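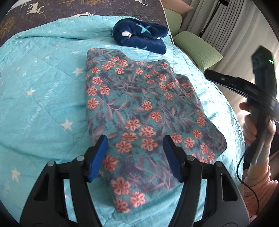 Rarnine Hand Kit: Frequently Asked Questions

Updated 2025-01-11

What is in the kit?
You get 2 hand-held grippers, one for each hand, with a camera mount, cables, spare finger pads and a carrying case. The recording software is a separate download and is included in the price.

Do I need a robot arm to use it?
No. A person holds the grippers and does the task by hand while the kit records it. You can use the recordings later to train an arm. If you have no arm yet, you can still collect data and store it.

What kind of tasks is it good for?
Most customers use it for housework tasks such as folding clothes, making beds and sorting laundry. It also works for light kitchen work and packing small boxes. It is not meant for heavy loads, hot pans or anything with a sharp edge.

Can the grippers pick up thin fabric?
Yes, in most cases. The blue rubber pads on the fingers are soft enough to pinch a single layer of cotton. Very slick fabrics, such as satin lining, can slide out. Try pinching at a seam or a hem first.

Patterned bedding and patterned clothes: is that a problem?
Not for the recording itself. A flowered shirt on a printed quilt is harder for some models to learn from than a plain shirt on a plain sheet, so we suggest you record both. Keep a note of which sessions used which bedding.

What does the green light mean?
Steady green means the gripper is on and connected. Blinking green means it is looking for the software. If it blinks for more than 2 minutes, unplug the cable and start again.

Can left-handed people use it?
Yes. The grips are the same on both sides. Choose your main hand in the settings before the first session.

How do I clean the pads?
Wipe them with a damp cloth and let them air dry. Do not use alcohol — it makes the rubber hard. Lint is the usual cause of a weak grip on cloth.

Does it work with Trandon arms?
Yes, with the adapter plate, sold separately. Support for Brelico arms is planned for March.

How long is the warranty?
The grippers are covered for 3 years. Pads and cables are wear parts and are not covered.

Can I return it?
You can return an unused kit within 14 days of delivery. Write to support with your order number and we will send you a return label. Opened kits can be exchanged if there is a fault.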